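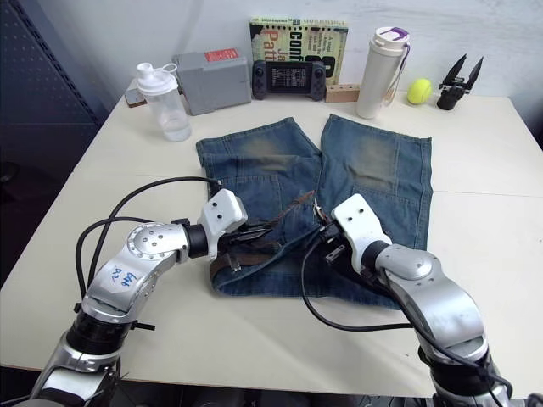 Capítulo 4
¿Quién paga la campaña?

Voy a empezar este capítulo confesando una cosa: la primera vez que me dieron un informe de gastos electorales lo leí al revés. Me fui derechita a los gastos (carteles, autobuses, bocadillos, ¡cuántos bocadillos!) y dejé los ingresos para el final, cuando ya no me quedaban ni café ni ganas. Mi profesora de entonces, Lise Perron, me lo devolvió con una sola palabra escrita a lápiz: «¿Quién?». Tardé una tarde entera en entender la pregunta, y de ella va todo lo que viene a continuación.

Vamos a trabajar con las elecciones municipales de Jellville, una ciudad mediana, con río, con polígono industrial y con una alcaldía que se disputaron dos personas. Por un lado Kendra Lévesque, que ya era concejala de urbanismo. Por el otro Chaiwat Thaweesak, que venía de la asociación de comerciantes y no había pisado un pleno en su vida. Los dos presentaron sus cuentas en julio, dentro del plazo, y los dos juraron que se financiaban «con el apoyo de los vecinos». Ya, claro. Eso lo dicen todos, y a veces hasta es verdad.

En las cuentas de Lévesque aparece una aportación de 3.926 euros de una empresa llamada Clurine. La cantidad no es enorme y la empresa no es conocida. Pero Clurine comparte domicilio social con Truvoseck, y Truvoseck tenía pendiente una licencia de obras en la calle Jabłońska - justo el departamento que llevaba la candidata. ¿Es ilegal? Con el reglamento de Jellville en la mano, no. ¿Tenía que haberlo explicado antes de que se lo preguntara la prensa? Yo creo que sí, y en el apartado 3 os cuento por qué, aunque mi colega Mackenzie Penner piensa lo contrario y le he dejado sitio para que me lleve la contraria a gusto.

Thaweesak tampoco sale de rositas, no os vayáis a creer. Su campaña se pagó casi toda con un préstamo personal, y un préstamo hay que devolverlo. ¿Con qué dinero? ¿A quién se le pide una vez que uno ya está sentado en el despacho? Guardad esas preguntas, que las vamos a usar mucho.

Antes de seguir, tres términos que conviene tener a mano:

Donación directa: la que llega a la candidatura con el nombre de quien la hace.

Donación interpuesta: la que pasa por una persona o sociedad distinta de la que pone el dinero.

Conflicto de intereses: la situación de quien tiene que decidir sobre un asunto que le afecta, a él o a quien le ha ayudado. Ojo, que existe aunque la decisión acabe siendo impecable.

4.1 Leer un informe de ingresos

Coged el anexo 2 y buscad la columna «Procedencia». Empezaremos por las aportaciones de empresas, como hizo Savita Bansal cuando revisó estas cuentas para el periódico local, y dejaremos los bocadillos para el final.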